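Open afternoon at Zendbridge draws a full room

Members who put their names down for the Zendbridge visit got a good look at how household robots are being trained before they go anywhere near a house. The open afternoon ran on the Saturday, from 1 pm until a little after 4 pm, at the company's workshop behind the old Grandov cannery. Parking was tight and several of us ended up on the gravel across the road.

The visit began with a short talk in the front office. Zendbridge has worked on kitchen tasks for three years, mostly picking up, sorting and putting away. It does very little of this on real benches to start with. The early work happens in a simulator called Itach, where the kitchen, the sink and everything on the counter are drawn by the computer. A trial that fails in Itach costs nothing and can be reset straight away.

After the talk we moved through to the demonstration room, where Itach was running on a large screen at the front. Staff took us through the kitchen used for their sink and counter tasks. The room is kept plain, with white walls and a white counter, and the objects are put in different spots from one trial to the next. Some of the objects are true to life and others are simple shapes. We were told the mix is deliberate, as the software has to cope with things it can't name. 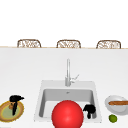 Each task gets 1000 trials in the simulator before anyone considers trying it on the bench. The staff keep a running tally on a whiteboard by the door, and it stood at 3745 for the month when we came in. A trial is stopped after 400 steps if the robot hasn't finished. Several members asked what counts as a step. It is one small command to the arm, and there are a lot of them in even a simple reach.

The second half was given over to the real arm, a bench model named Xue. Visitors went in groups of 8 and stood behind a yellow line. Xue was asked to move a cup from the bench to a rack, which it managed on the second go for our group. The first time it closed its fingers short of the handle and had to be sent back to the start. It is slower than most of us expected – the whole job took longer than it takes to wash the cup.

Questions at the end were mainly about cost and safety. Zendbridge doesn't sell anything to households and has no date for doing so. On safety, the arm cuts out if it meets more resistance than it should, and there is a red stop button at each end of the bench.

Tea and slices were served in the front office afterwards. The company has offered us a second visit in December for those who missed out, again limited to small groups. Add your name to the sheet at the next meeting or reply to this newsletter. Closed shoes are required in the workshop, and there are two steps at the entrance with no ramp at present.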